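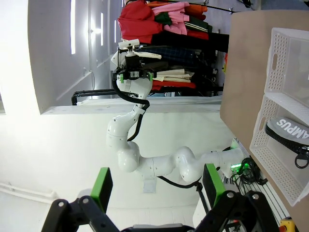

Handout 4: Looking after the two-arm cell

The Gralunska manual gives the cell a service interval of 900 hours. I would not plan a course around that number. It covers the joints, and the joints are seldom what stops us. Cables and finger pads stop us.

Cables first. On each arm the black cable has to follow every bend up to the gripper. Move the arm by hand through its full reach before you tie anything down. Flevine sells a clip kit that is supposed to make this step unnecessary. We tried it in September and went back to checking by hand.

Pads next. The green pads are sold as good for a whole term. Press each one sideways with your thumb. If it shifts, replace it, whatever the log says. Then check the bolts on the finger linkages.
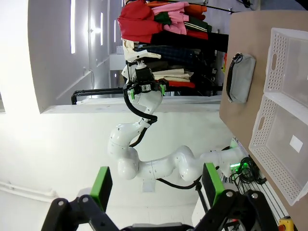 Wycliffe Gachanja objects that a pad which shifts a little still grips a pouch well enough, and that we throw out too many. He may be right about pouches. Run 70 picks with a thin, hard object before you agree with him.

Know where the yellow stop box is before you power up. Test it with the arms moving slowly. A stop tested only at rest tells you very little.

The baskets need a fixed position on the table. Okance claims its software corrects for any shift. Move a basket a little, run the same pick, and write down what you get.
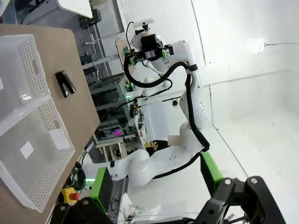 Course Notes, p. 163

Recalibrate after any work on a wrist camera or its post. The Nzioka routine reports "pass" very easily, so repeat it from a second starting pose and compare the two results yourself.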